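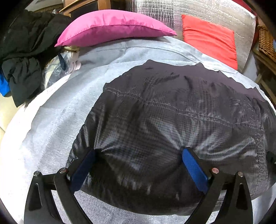 The Long Sleep of a Sleeping Bag

Most insulated gear spends far more of its life in storage than in use. A three-season sleeping bag that goes out for 20 nights a year is idle for the other 345, and what happens to it in that time has more effect on its warmth than anything that happens on the trail. The stuff sack is where a good deal of the damage is done.

Fidel Gaete repairs insulated clothing and bedding at a two-room workshop in Bromotmont. His intake log for the last full year runs to 2332 items, of which 2109 were jackets, quilts or sleeping bags. The rest were tents, gaiters and a category he labels "other nylon." Torn shells and failed zippers fill most of the pages. The entries that take longest to explain to customers are the ones marked "loft," meaning that the item is intact but no longer thick.

"They bring me a bag with no holes in it and ask what I can fix," Gaete says. "I ask where it was kept. Usually it was kept in the sack it came in."

How compression works on fill

Insulation is trapped air. Down traps it among fine filaments branching from a central point, and synthetic batting traps it among crimped polyester fibers. Both depend on the material springing back after it has been squeezed. Down recovers well from short compression and tolerates years of it if it is dry and clean. Synthetic fill recovers less completely each time. The fibers take a set at the bends, and the batting gets thinner in steps too small to notice from one weekend to the next.

Time matters as much as force. A bag packed hard for eight hours and then shaken out is under a normal load. The same bag left at the same volume from November to spring has been held in one position for months, often in a closet against an outside wall, where humidity swings with the weather. Damp down clumps. Clumped down that is also compressed may need a full wash and several hours of low-heat drying before the clusters separate.

Stuffing versus rolling

The two packing methods are still argued over, mainly by people who learned one of them early. Rolling produces a neat cylinder and repeats the same fold lines every time. Stuffing produces a lumpy ball with the creases in different places on every trip. For anything with baffles, stuffing is the better choice. Foam pads and self-inflating mats are rolled, with the valve open.

Iara Cáceres, who teaches a winter travel course out of Zilska, gives her students a fixed sequence. Open the bag's zipper partway so that air can escape. Start at the foot. Push the fabric into the bottom of the sack by the handful, working around the wall and then the center. Turn the sack a quarter and continue. The hood goes in last. Air leaves a down bag through the opening at the head, and a bag fed in hood-first fights the packer all the way.

She has students grip the sack at its sides near the top, where a second layer of fabric usually reinforces the seam. Pulling on the drawcord to haul fabric in is the commonest cause of a torn channel. "The cord is for closing," Cáceres says. "I say it 7 times a course."

The sack itself

Ripstop is a plain-weave fabric with heavier yarns set in at regular intervals, which produces the faint grid visible on most lightweight sacks. The heavier yarns stop a puncture from running. They do nothing for abrasion, and a sack dragged along a rock or a concrete floor will wear through between the grid lines as fast as any other cloth of the same weight.

Coatings fail sooner than weave. Polyurethane on the inner face breaks down with heat and moisture, first turning tacky and then peeling in flakes. A sack that smells sour or sticks to itself has reached that stage. It can be kept for dry goods indoors, but it should not be left in contact with a sleeping bag, as the residue transfers to the shell. Silicone treatments last longer and make the cloth slippery, so a stitched repair needs a finer needle and more patience. Adhesive patches made for polyurethane will not hold on them.

Seams deserve a look twice a year. Turn the sack inside out, hold it up to a window and pull lightly across each line of stitching. Needle holes that have stretched into small slots mean the sack has been overfilled. A run of backstitch in polyester thread, set 3 millimeters inside the old line, will restore it at the cost of a slightly smaller sack.

Gear in small quarters

The standard advice is to hang sleeping bags full length or keep them in a large cotton or mesh storage bag. It assumes a house with a closet to spare. Baltasar Sosa has spent four winters in a converted van with foil-faced insulation in the walls, and has no such closet. His quilt lives loose on the bed by day, under a light blanket. The spare bag is in a sack two sizes too large, filled to a little over half, and serves as a backrest.

The half-filled sack is a sound compromise. It keeps out dust and gives the item an outline that can be moved with one hand, and the fill inside stays close to its resting thickness. Gaete recommends a storage volume of at least three times the packed volume for synthetics, and more for down. A pillowcase will do if the bag fits without pressing.

Condensation is the larger problem in a vehicle. Reflective panels slow the loss of heat, but moist cabin air that gets behind them can still meet cold metal. Soft goods pushed against a wall pick up that moisture on one side. Sosa leaves a hand's width of clearance where he can and turns everything over every few days. He does not keep insulation in plastic bags – a sealed bag holds whatever damp went in with it.

Puffy jackets follow the same rules and are treated worse, largely since people think of them as clothing. A jacket stuffed into its own pocket in spring and found in fall has had the same treatment as a neglected sleeping bag, in a smaller space.

Checking loft

Lay the bag flat on a floor, zipped, and shake it from both edges. Leave it for an hour. Measure the height at the chest and at the foot with a ruler and a light piece of card laid across the top. Write both numbers on the care label in laundry marker, with the year. A single measurement means little. Taken each fall before the first trip, the numbers show the rate of loss and leave time for a wash.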